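Search this site Enter keywords Go

Filed under: Course Notes > Textile Care and Storage > Unit 11

September, by Na-rae Ko

Unit 11. Folding flat cloth

A flat cloth is folded in halves or in thirds. Halves give a thick outer fold after the third pass; thirds spread the bulk and are preferred for shelf storage.

Terms used in this unit:
Edge: the finished side of the cloth.
Fold line: the crease where one layer turns over another.
Flap: any part turned over that does not reach the opposite edge.

Procedure. Lay the cloth out and smooth it from the center. Match corners before pressing the fold line. A flap folded off-square produces a diagonal, and every later fold repeats the error. Open it and start again from the last square fold.

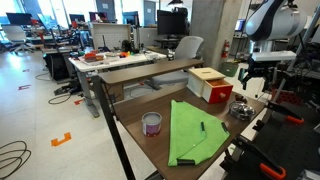 Page last changed: September, 14:11, B. Ma

The green cloth is partly folded, with a diagonal seam along the flap and an outline of irregular shape. Sketch it and mark the fold lines. Then write out the order of folds needed to reach a rectangle. Hand in to Bok-nam Ma, room 148.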